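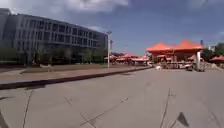

**Ticket 605: Robot drifts left on repeat of a taught route**

Opened by: Maritza Puma
Handled by: Amancay Zúñiga
Site: Hatidero, outdoor route, "curb to tents"
Status: fixed, watching

**Maritza, first message**

Hi Amancay! Sorry in advance for the long message, but I'd sooner give you too much than too little. I've been teaching the rover the outdoor route by remote control, the same way you showed me with the indoor ones. I drive it across the open concrete toward the tents with the Grendia handset, keeping the raised curb on my left, and then I save the run and ask it to do the same thing by itself.

The driving part goes beautifully. The repeat doesn't. It sets off fine and then leans left, little by little, until it's much too close to the curb for my liking and I hit stop. I've taught the route 4 times now and it leans left on every single repeat. The saved runs are all in the Zamani folder, and the one I'd trust most is run 847 (my hands were steadier by then).

Things I tried before bothering you:

- restarted the rover and the handset
- wiped the camera
- drove more slowly
- checked the tires, which all feel equally firm

**Amancay**

Never a bother, and thank you for writing it all down. My first thought was the cracks in the concrete, as a wheel can get nudged a little every time it crosses one at an angle. Could you do one repeat on the clean stretch, well away from the curb, and tell me whether it still leans? Please keep your thumb on the stop button the whole way.

Also, when you teach, do you hold the stick straight forward, or do you find yourself correcting as you go?

**Maritza**

Did the clean stretch. It still leans, maybe a touch less, though I could be talking myself into that.

As for the stick, I had to think about it! I do correct. I nudge right a little, then right again, all the way down. I'd stopped noticing I was doing it. The rover seems to want to go left even when I'm the one driving, and I suppose I've been quietly holding it straight this whole time.

**Amancay**

That's the most useful thing anyone has told me all week. I opened run 847 and there they are, lots of tiny right nudges. Now look at the setting called "smooth small inputs" in Diketti. It's on. It treats small stick movements as shaky hands and throws them away before the run is saved, so the rover learned a perfectly straight stick and none of your corrections. Then it follows that, with its own pull to the left, and off it goes toward the curb.

So we have two things to put right:

1. Turn off "smooth small inputs" for outdoor teaching.
2. Redo the steering center, so you don't have to fight the pull in the first place.

For the second one, put the rover on its stand with the wheels off the ground, open Steering, choose Center, and leave the stick alone until it beeps. Mine took two goes.

After that, please teach the route fresh. I wouldn't try to rescue the old runs, because the nudges are gone from the cleaned copies and you'd only be centering a robot against a bad lesson.

**Maritza**

Done, both of them. The center was off by quite a bit, and the rover feels like a different animal to drive. I taught the route again, saved it as run 336, and ran the repeat twice. It kept a comfortable distance from the curb both times and stopped where I'd stopped. I walked beside it with my thumb on the button and never needed it.

One small leftover: it slows down for a moment when it meets a dark shadow on the ground. I don't mind it, but I thought you'd want to know.

**Amancay**

Lovely news! The shadow thing is separate, so I've put it in its own ticket and copied you in. I'll leave this one on watch until you've had a few more repeats in different light. If the lean comes back, check the steering center first and send me the new run before you teach over it.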